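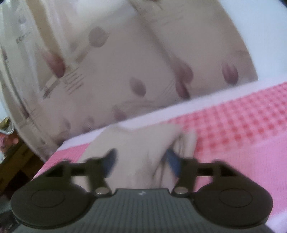
Tuesday, knitwear and small textiles – notebook, back table

Started 8:40. Still working on the box from the Datodham clearing. Today's plan was the light beige pieces only, so that dark fluff from the other ones doesn't travel on my hands and on the table cloth. I put the pink checked cloth down again. Sheila says a white sheet is more correct for this work, and she is right for stains, but for beige knitting I see the outline of the garment much better against pink. On the white sheet the sleeves disappear for me after one hour.

Before the cloth went down I shook it out in the yard and went over it two times with the tape roller. Please do this also if you take over the table. Last week I found pink threads on a cream scarf and I spent a long time to find out where they came from. They came from us.

Plain pieces first

The plain beige cloths are the ones with no label and no hem mark. I handled them by the middle, lifted, let hang, laid down again. Lifting from the middle shows quickly if the grain is pulled to one side. I used to lift by the corner, and the corner always lies to you a little, it goes long because of the weight.

Results, short:
Cloth A – hangs even, no thin places that I can feel. Goes to shelf.
Cloth B – one thin place near the selvage. I put a white thread through it as a mark. For mending practice, not for sale.
Cloth C – smells of cupboard. Airing on the rail until Friday, then smell again.

I am not sure that A and B are from the same bolt. The color is the same by the window and a bit different under the lamp. I wrote "same?" on the card and left it. If somebody has better eyes for this, please look and write your name on the card.

The cardigan

Number 11 in the Datodham list. In the list it says only "ladies cardigan, beige, fair". I would like that we stop writing "fair". It doesn't say what to do. I will propose again to write two things: what is wrong and how long it takes to repair.

I spread it front side up and stretched the sleeve to the side, not down. With the sleeve down, the underarm is hidden and the underarm is where I want to look first. The knitting there is bunched and wrinkled. I flattened it with my palm and it came back. So I don't know yet if it is only from the folding in the box or if the wool has started to felt at that place. The test is to wash it one time in cool water and dry it flat, then look again. If it is felted it will stay thick between the fingers. I have felt many felted underarms and my first opinion is that this one is not, but I had the first opinion also with the gray vest and was wrong.

The shoulders would not lie flat. I pressed them down and they came up again as a bump, one bigger and one smaller. I think this is from a hanger, and for many years, because the yarn has kept the form. Steam from a distance will help, with the hand inside the shoulder and the other hand patting. Not the iron directly. The rib goes shiny from the iron and you can't take this back.

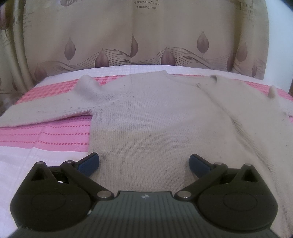 For the pilling I used the small comb on a test place first, inside the hem where it will not be seen. It pulled fewer fibers than I expected, so the yarn is perhaps a blend. The shaver I don't want to use on the ribs. The blade takes the top of the rib and leaves the valley, and then you have stripes. The comb is slow but it goes in the direction of the rib and it is easy to stop.

The dark specks are another question. There are small ones over the knit and one on the panel that is darker than the others. Some specks are only lint and they go with the tape. Press and lift, don't roll. When I rolled on the brown pullover I raised a new layer of fuzz and made more work for myself. What stays after the tape I treat as a stain, and I mark it with a thread loop beside it and never through it. I also mark the line of small marks by the sleeve, close to the place where it joins the body. I would like a second opinion if this is dirt from a seam or the beginning of moth. With moth I would expect a broken loop, and I did not find a broken loop with the magnifier. But I looked only from the right side. To do: turn it and look from the inside in daylight.

If it is moth, the whole Datodham box must go to the freezer, also the pieces that are finished. I don't want to decide this alone. Until then the box stays closed with tape and stands away from the Jallholm boxes. I wrote a note on the lid.

The front edge

The edge with the ridges and scallops is the best part of the garment and also the part I worry about. It wants to wave. If you pull it straight for drying, it will be longer than the front panel and then it hangs like a curtain. My teacher in Flotthorpe let us baste a cotton tape to the back of such an edge before washing, with loose stitches, and take it off after. I did this on the green jacket in December and it worked well. I will do the same, with the narrow tape. The wide one is too stiff and it leaves a line.

I measured nothing today on the edge because the garment has not rested. It was folded until this morning. It should lie one night before the measuring, otherwise we write down the size of the fold.

Washing, proposal

Cool water, the wool soap, no rubbing. Keep it under with flat hands, wait 6 minutes, lift it with both arms under, not by the shoulders. Rinse the same. Roll in a towel, press with the forearms, open the roll at once. Dry flat on the mesh with the sleeves to the side, same as it was on the table. Turn after one night.

For the marks that stay: one drop of soap on the cotton stick, only on the mark, then wait. If the beige around it goes paler, stop and write it down. The color of the panel looked different to me depending on the light, paler with a bit of lilac in one part and more warm in the other. Before I say that something is faded I want to see the same piece turned the other way on the table. I have once written "sun fading" about a shadow and it stood in the list for two months.

The soap from Rezaei is almost finished, there is enough for maybe this piece and one scarf. Please order the one without perfume. The perfumed one stays in the wool and covers the cupboard smell, so we can't judge the airing.

Table notes

The cloth slides. Every time I pull a sleeve to the side the cloth comes with it. I tried clips on the table edge, and they hold, but I catch my own sleeve in them. Sheila suggested the rubber mat from under the cutting board. I tried it after lunch and it is good, only it is too short, so it holds the middle and the ends still move. Two mats would do it.

The leaf curtain is also to be taken down and washed one day. I don't want to work with clean knitting so near to a curtain when I can't remember its last washing. Not urgent, but put it on the list for a dry week. It is heavy, so two people.

Talked with Sheila Mottram, 2 o'clock

She looked at the cardigan from the top and said the same as me about the shoulders, hanger. About the underarm she is more pessimistic. She thinks it is a bit felted and we should sell it as it is, with the honest card, and not spend hours on it. I said one wash is not many hours. We agreed: one wash, one steaming, then decide. No replacing of anything at the front before the decision.

She also asked why I don't button the garments for the spreading. My reason is that a closed front pulls at the neckline and I want to see how the neckline falls alone. Her reason for closing is that the two fronts then lie the same each time and can be compared. I think both are useful, and I will do open first and closed second and write which one it is.

Open points

– Inside of the sleeve join, daylight, magnifier.
– Freezer yes or no, after that.
– Baste narrow tape on the front edge before the water.
– Cloth C, smell on Friday.
– New wording for the list in place of "fair". I will write a draft, you can cross out what you don't like.
– Second rubber mat.
– Soap.

Stopped 4:15. The cardigan stays spread overnight with clean tissue over it, please don't fold it and please don't put the mail on it.

Addition, next morning: tissue was in place, no mail. The smaller bump has gone down a little by itself and the bigger one not at all. Underarm the same as yesterday. Turning it now.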